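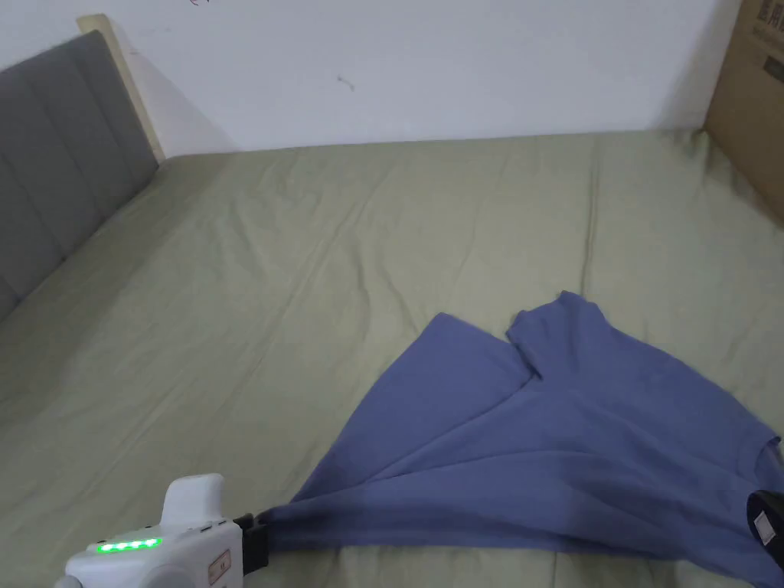

How do you fold a T-shirt without a table or a folding board?

Use the bed. Lay the shirt face down, bring both sides in toward the middle, tuck the sleeves back, then fold it up from the hem in thirds. Give it one good smooth with your hand before the last fold and it'll hold.

So that's the short version, and if you only came for that, go fold your laundry! The long version is that I have been doing laundry on the bed since we moved to the Skellside apartment (600 square feet, one closet, no dining table), and I have opinions now.

First opinion: shake the shirt out. Grab it by the shoulders and snap it. I used to skip this and just drag the thing around by whatever corner I'd caught, and you end up chasing a twist from one end to the other while the sleeve flips over on itself. Two seconds of shaking saves you all of that.

Second, find the neckline before you do anything else. Collar up by the pillows, hem toward you. My old roommate Chalerm Siriwan folded everything hem first and his stacks were gorgeous, so maybe ignore me, but I need the collar or I'm lost.

Third, do one color at a time. I start with the blues, because I own a silly number of blue shirts (I stopped counting at 9, and that was back in February). They go in the same drawer anyway, so it makes sense to get them done in one run.

And please, clear the bed first. I'm terrible at this. Stuff lands on the corner by the wall and stays there, and then I'm folding in whatever space is left over, with half a shirt bunched up against a cardboard box. 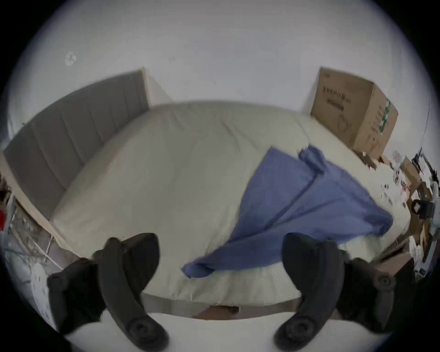 What I do about the drawer

I file my shirts standing up, like records. Fold in thirds, then in half once more if the drawer is shallow, and line them up with the folded edge on top. It does get floppy when the drawer is half empty, so I stick a shoebox in the back to keep everything snug. Sweaters stay flat on the shelf. Socks are a whole other post, and I'm not ready to write it.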